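Yeoman finger set for two-finger grippers
Part no. 326

Replacement fingers for arms that pick up small, rounded items from a flat table. Sold in pairs, black, with mounting screws. Fitting takes about 4 minutes with the arm parked and the gripper open.
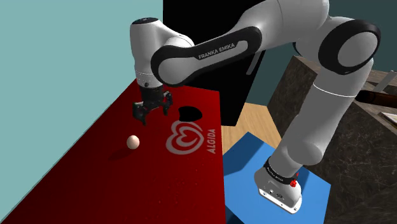 SET-UP AND CARE
The fingers should hang straight down and open just above the tabletop before you teach the pick height. Wipe the pads after each shift and check both screws for play. If one finger sits lower, loosen it, re-seat it and tighten again - don't bend it. Always replace both fingers together.

Supplied by Rornano. Colour: black only.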